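Home Guides Kitchen Cleaning Money Repairs Contact

We use cookies to remember your settings and count visits. Accept all / Manage

How to test a washing-up liquid before you believe the label

I have a shelf under the sink that is mostly washing-up liquid I regret. Every bottle promised more plates, less scrubbing and longer-lasting bubbles than the one before. The last one said 1,000 plates on the front, with a tiny star next to it, and the star led to a line on the back about "lab conditions". Whose lab, and what was on the plates? The bottle didn't say.

So I test them myself now. It takes an evening, costs very little and has saved me from buying two brands again. It won't give you proper science. It will tell you whether the dear stuff does any better than the cheap stuff in your own sink, with your own water.

What you need

Two liquids to compare, two identical sponges (new, from the same pack), a washing-up bowl, a measuring jug, a teaspoon, some cooking fat and a set of matching plates. Don't mix patterned and plain plates. Grease hides in a pattern and you'll blame the liquid for it.

You also need somewhere to put everything down. Cover the worktop or table with paper and mark it into squares with tape, one square per plate, then write the name of the liquid in the corner of each. I used to skip this and spent a good part of the evening wondering which plate was which.
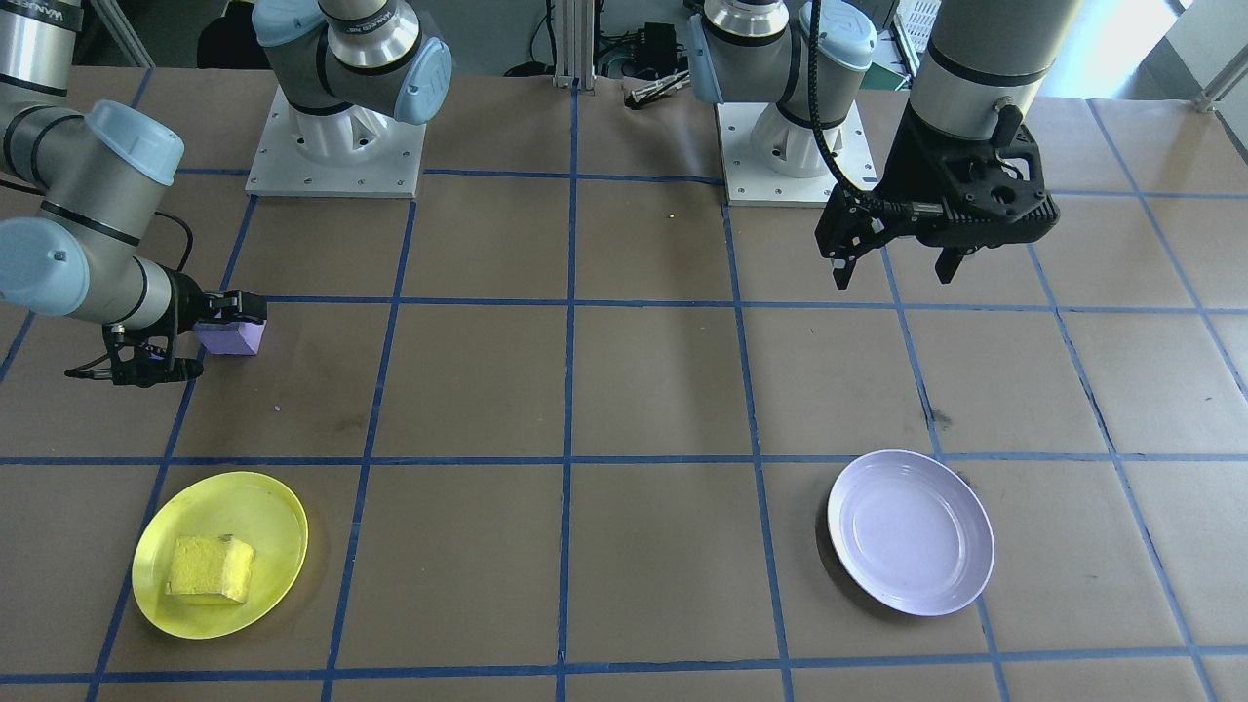

Brown paper and blue masking tape, with the plates and sponges out.

Step one: make the dirt the same

This is where most home tests fall down. If one plate had gravy on it and another had half a fried egg, you're comparing dinners. Put half a teaspoon of the same fat in the middle of each plate and spread it to the rim with the back of the spoon. I use lard, as it sets hard and is a nuisance to shift. Sunflower oil is too easy and flatters everything.

Leave the plates for an hour. Longer is fine, overnight is better if you have no pets.

Step two: make the water the same

Fill the bowl to the same line each time, from the same tap, at the same heat. Use a thermometer if you own one. If not, run the hot tap until it stops getting hotter and then mix in one jug of cold. Hard water kills bubbles, so your results may look nothing like those of a friend in another town, and this is one reason I don't trust plate counts at all.

Step three: measure the dose

A squirt is not a measure. Use one level teaspoon. If the label claims to be concentrated, do it once with a full teaspoon and once with half, and see whether the claim holds up. Pristalen says on the back that half is plenty. In my sink it wasn't, and at the full dose it costs more per wash than anything else I've bought.

Step four: wash and stop

Wipe each plate with ten circles of the sponge, front only, rinse under the cold tap and stand it up to dry. Don't go back over it. The temptation to give your favourite an extra rub is strong - I've caught myself at it. If you can get someone else to fill the bowl so you don't know which liquid is in it, do.

Keep going until a plate comes out feeling greasy under a clean finger, and write down how many you got through. Ignore the bubbles. Foam looks like cleaning and makers know it, so they put in plenty of it.

My results, for what they're worth

The supermarket bottle did 9 plates before I felt grease. Hegde did the same. Pristalen did one more at the full dose, and I wouldn't swear to that one. Sunico smelled lovely and gave up first.

As for the money, Wisuditz has a calculator on its website which told me I would wash 3,239 plates a year and save 171 teaspoons of liquid by switching to them. I've no idea where it got the plates from, and it never asked whether I had a dishwasher. Work out your own cost instead: divide the price by the number of teaspoons in the bottle, then divide that by the plates you got. A 500 ml bottle holds a hundred teaspoons.

Things that will spoil the test

Old sponges. They hold on to the last liquid however well you rinse them.

Rinsing with hot water, which shifts some of the grease on its own and makes a poor liquid look decent.

Doing it once. Run it again in February or whenever the tap water is properly cold, and see if the order changes. Mine did a bit, at the bottom. If two liquids swap places from one go to the next, treat them as equal and buy the cheaper.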